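Catch-up dose (vaccination)

A catch-up dose is a vaccine dose given later than the age or date set in the routine schedule. Used for missed childhood shots, lost records, people who moved between health systems. Not the same as a booster, which comes after a finished course.

Background

Most schedules set a minimum gap between doses but no maximum. So a late series is usually picked up where it stopped, not started over. Exceptions exist, some oral vaccines have an upper age limit and are skipped once its passed.

The Flultby schedule, used by clinics in Wullar and Clostach, lists 17 routine doses before school entry. A child missing 3 or more is put on a catch-up plan.

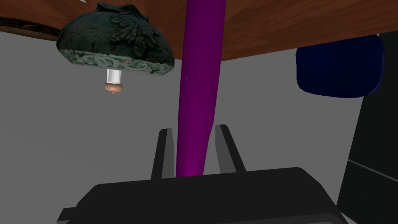
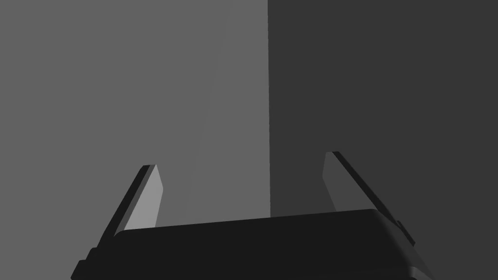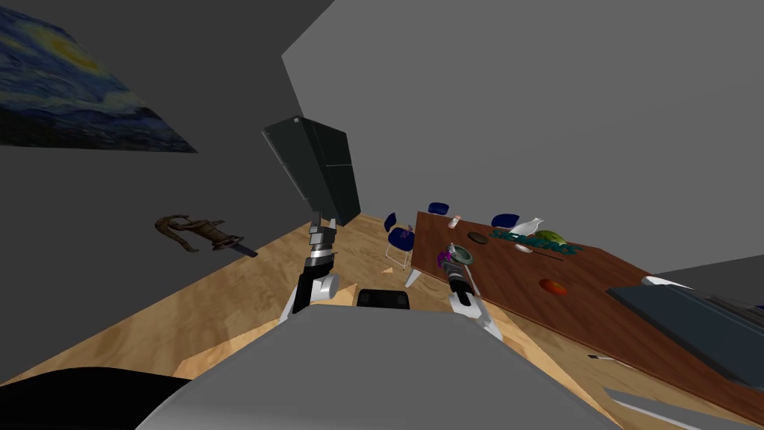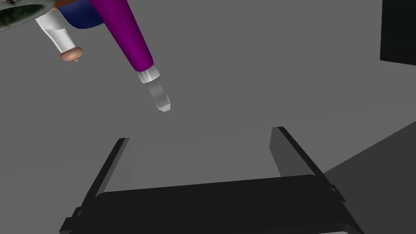 Method

Records checked first. Written proof counts, memory generally doesn't. With no record the person is treated as unvaccinated for most vaccines; extra doses are seen as low risk, though sore arms are more common with repeat tetanus shots. Blood tests for antibodies sometimes used instead, slower and costs more.

Several shots can be given in one visit, different sites. Two live injected vaccines go in on the same day or at least four weeks apart.

Uptake

The Mansour drop-in program gave 2,000 catch-up doses in its first season, mostly measles and polio. Evening hours helped. Second visits were the weak spot, and reminder texts were added in June. Wullar later ran a simliar service on Tuesday evenings, for ages 6 and up.

See also
Booster dose
Immunization record
Minimum interval
School entry requirements

Categories: Vaccination | Public health | Preventive care
Page last updated in June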